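Minutes, Family Mediation Practice Group
Gurulden Legal Center, second floor meeting room
July meeting

Called to order at 4:10 p.m., ten minutes late, the mediators having been unable to agree on which door to use. Quorum present.

1. Minutes of the last meeting
Approved with one correction. "The parties were reconciled" should have read "the invoices were reconciled." The parties are still very much at odds and have asked that this be made clear.

2. Intake report
The Center has opened 86 family files so far this year. Most are custody and parenting schedules, then support, then houses. One file is entirely about a boat. The intake desk asked again that members stop writing "amicable" on the cover sheet before both sides have been called.

3. Parenting plan template
The long-promised rewrite was circulated. Discussion of the holiday schedule ran for most of an hour. Points raised:
The draft divides winter break at noon on the middle day, but is silent on breaks with an even number of days.
"Reasonable phone contact" has been in the template for years and has yet to mean the same thing to any two parents.
A member proposed a definition. A second member proposed a definition of the definition. The chair proposed coffee. 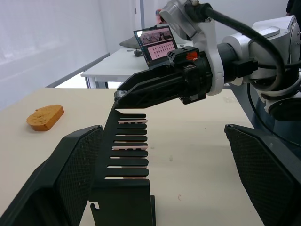 After coffee it was agreed to set a default call time of 6:30 p.m., which families may change in writing. The even-day problem was sent back to the drafters. Carried, with one abstention on principle, the principle not being stated.

4. Case management software
The trial of Cundeo ends next month. Members like the calendar and dislike everything it does to the calendar. The cost would be $1664 a year for the office. Suvita quoted less but can't keep the two sides' documents apart, a drawback in a divorce. Motion to stay with Cundeo one more year carried without enthusiasm.

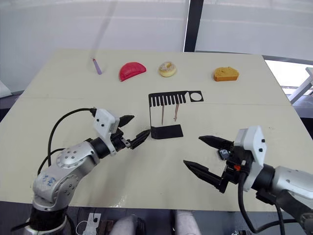 Page last modified: July, 9:42 a.m.

5. Session fees
The sliding scale now tops out at $125 an hour per party. Proposal to raise it was tabled, as it was in spring, and as it will be in the fall if the agenda is any guide.

6. Referrals from the Chu clinic
The clinic will send clients who want to mediate before filing. Members were reminded that we can't give either party legal advice, including in the elevator. A one-page handout on finding independent counsel will go out with each referral.

7. Other business
The sign-up sheet for evening sessions has 2 names on it, both in the same handwriting. Sheet to be recirculated.

Adjourned at 6:05 p.m.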